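Curnar reporte l'achat de ses manipulateurs et finance d'abord la simulation

Le groupe de services Curnar ne commandera pas de manipulateurs mobiles à deux bras avant d'avoir achevé une campagne d'essais virtuels. Le budget d'équipement, présenté lundi, réserve 159 000 euros au calcul, aux licences et à la modélisation des locaux. L'achat des machines fera l'objet d'une seconde tranche, dont le montant n'est pas arrêté.

Les essais sont confiés à l'intégrateur Fourie, sur la plateforme Vomance. Le cahier des charges prévoit 2 000 exécutions réparties sur 27 configurations de pièces, avec passages de porte, prise d'objets irréguliers et travail près des parois.

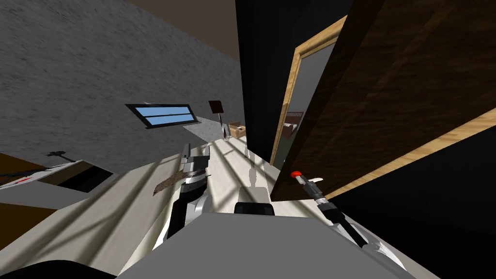
Vue de simulation : le bras gauche tient un objet brun de forme irrégulière, le bras droit est tendu vers l'embrasure de la porte.

Le passage de porte pèse lourd dans le chiffrage. Une envergure réduite permettrait de conserver les huisseries existantes – une envergure supérieure imposerait des travaux que Curnar souhaite imputer à une autre ligne. Fourie doit remettre pour chaque configuration le dégagement minimal, le taux de reprise et la durée du cycle.

Le second poste concerne les préhenseurs. Deux options restent ouvertes : une pince parallèle à doigts fixes, ou un modèle à doigts interchangeables, plus coûteux à l'entretien. Le critère retenu est l'accès aux angles, entre plan de travail, mur et meuble.
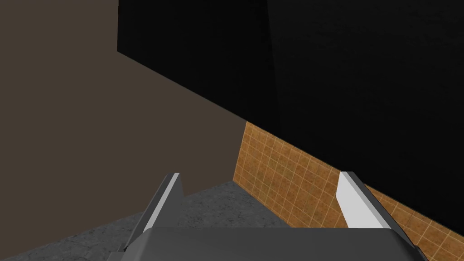
Calendrier et suite de la procédure

Les résultats sont attendus en février. Curnar publiera ensuite un appel d'offres en deux lots, matériel et maintenance, le second calculé sur une base de 400 heures de service par machine. Le site de Flususetti recevra la première unité.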